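How does a laser cutter know where to burn?

I get asked this one a lot when school groups come round our workshop in Henbridge, usually by whoever is standing at the back on tiptoe. So let's have a go!

A laser is a very thin, very strong beam of light. Ours can burn a mark into wood, but it can't think. It needs a drawing to follow, and there are two kinds of drawing. 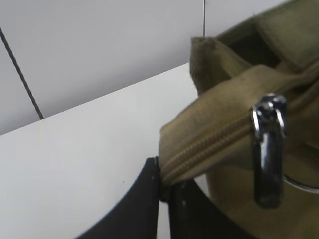
The first kind is called a vector. Think of a dot-to-dot puzzle. The computer says "start at this dot, go to that dot, now curve round to the next one", and the laser follows along like your pencil would. Brilliant for cutting out shapes (I once cut a whole family of hedgehogs).

The second kind is a raster. Now the picture is made of tiny squares, and the laser zips left and right, row after row, switching on for the dark squares and off for the pale ones. It's slower, so bring a biscuit.

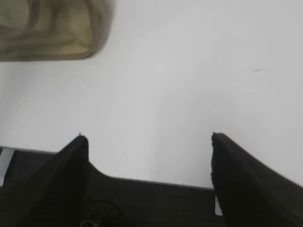 A plain white tabletop, with a bit of fabric in the corner.

Why do squares matter? Well, if you blow up a raster picture until it's huge, the edges go all steppy, like stairs. A vector stays smooth however big you make it.

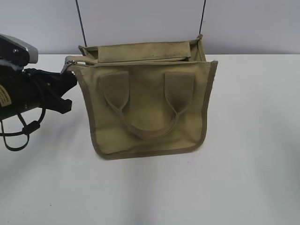

A khaki canvas bag with rounded bottom corners.

Try it at home with squared paper. Draw a circle with your pencil, then make another by colouring in whole squares only. Which one looks rounder?

Birdie Thibodeaux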